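Section 4. Setting Up Your Precinct Results Sheet

Okay, you've got your Clegg account, you've picked your county, and you've made it through the first three sections without closing the tab. Good for you! Now we get to my favorite part, building the sheet you'll use on election night to follow the count as it comes in, precinct by precinct.

I wrote this for the folks in Altach who sit up with me every September for the local primary, but it should work for any county that posts its results as a download. If your county only posts a scanned PDF, skip ahead to Section 6 (and you have my sympathy, I did it that way for years).

Before you start, have these handy:

- your county's precinct list, the newest one you can find
- the results file from the last election of the same kind (primary to primary, general to general)
- Clegg open in one window and Lellico in another

NOTE: Lellico is the add-on that draws the maps. You can follow this whole section without it, but step 7 will look pretty bare.

1. Open a new project in Clegg and give it a name you'll recognize at midnight. I use the county and the office, like "Altach council." Please don't call it "test." I have a folder full of tests and I couldn't tell you what's in any of them.

2. Go to Import and choose your precinct list. Our county has 52 precincts, so I expect to see 52 rows when it finishes. If you get one extra, the header line came in as a precinct. Delete it and move on.

CAUTION: Don't sort anything yet! Clegg matches the old results to the precincts by row order the first time through, and if you sort one and leave the other alone you'll have east side votes sitting in west side precincts. Everything will look fine and all of it will be wrong.

3. Import the old results file the same way, then click Match. Every row should turn green. Yellow rows usually mean a spelling difference (our county writes "St. Anne" one year and "Saint Anne" the next). Click the yellow row, pick the right precinct from the menu, and save.

4. Add your ballot types. You want separate columns for election day, early, and mail. It's tempting to lump them together, and I did that my first year, and then I got very excited over a 376-vote lead that was nothing but the early ballots from one side of town. Keep them apart.

5. Set the refresh timer. The default is 2 minutes and I'd leave it there. Our clerk's office uploads in batches, so checking every ten seconds won't get you anything new, and it's not very nice to their website on the busiest night of the year.

NOTE: A batch can go down as well as up. Clerks fix typos, and a precinct that was entered twice gets taken back out. If a total drops, write down the time and both numbers, then look for a correction notice on the clerk's page before you post anything. I've watched a whole neighborhood group get worked up over a correction that was explained in plain English two clicks away.

6. Turn on the "outstanding" column. It shows how many ballots the county says are left to count in each precinct, and it's the one I stare at the most. Type in the threshold where you want a row to be flagged. I use 500 for countywide races and go much lower for council seats, where a handful of ballots can settle it. Once that's saved, leave the project open and go stretch your legs for a bit, the first sync is slow.
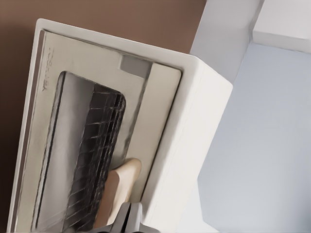 7. Connect the map. In Lellico, choose Link Project and pick the name from step 1. The map will come up gray, with no results in it yet. Click on a few precincts you know well and make sure the names are right. If the whole map is shifted over by one, somebody sorted something (see the caution after step 2).

8. Do a practice run. Under Tools there's a Replay button that feeds the old results back in as if they were arriving live. Run it all the way through once. Lacey Sedgwick over at Forkimia showed me that button, and I still use it before every election, even the sleepy ones with a single school board seat.

CAUTION: Clear the replay when you're finished! Tools, then Replay, then Clear. The old totals don't go away by themselves, and the new ones will be added right on top.

9. Save a copy. Then save another one somewhere else, like a thumb drive.

If your totals don't match the county's

Check the write-ins first. Some counties include them in the total and some list them on a separate page. After that, check for undervotes, the ballots where the voter skipped that race. They count toward turnout but not toward any candidate, so your turnout figure will always be a little higher than the votes in the race.

Still off? Send me the project file and the county's file together, and tell me which race you're looking at. And remember that everything you see on election night is unofficial. The canvass comes later, and Section 5 covers how to bring those certified numbers in.

Last updated 25 May 2019 | Questions? Use the contact form | Back to top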